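# El club Okumstead incorpora a la base islandesa Heiðrún Hjaltadóttir
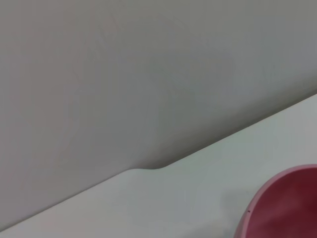

## Contrato por dos temporadas

**Okumstead, diciembre.** El club de baloncesto Okumstead comunica que ha llegado a un acuerdo con la jugadora Heiðrún Hjaltadóttir, base, procedente del Pleken. La jugadora firma por dos temporadas y llevará el número 7.

En sus cuatro años con el Pleken, Hjaltadóttir ha anotado 922 puntos y ha repartido 604 asistencias, la cifra más alta de su antiguo equipo en este período. También fue capitana en la última temporada.

«Estoy muy contenta de llegar a este club. Hablé con el entrenador dos veces y me gustó mucho su manera de entender el juego», ha declarado la jugadora.

El entrenador, Þórarinn Norðdahl, valora sobre todo su defensa y su lectura del bloqueo directo. «Necesitábamos una base con calma en los minutos finales — y Heiðrún la tiene», ha dicho.

## Presentación y debut

La presentación será en el pabellón Stullalwood, a las 18:30, con entrada libre para 200 aficionados. Las puertas se abren media hora antes. El debut está previsto en el partido de casa contra el Phan, si la licencia llega a tiempo.

**Contacto:** oficina de prensa del club Okumstead, pabellón Stullalwood.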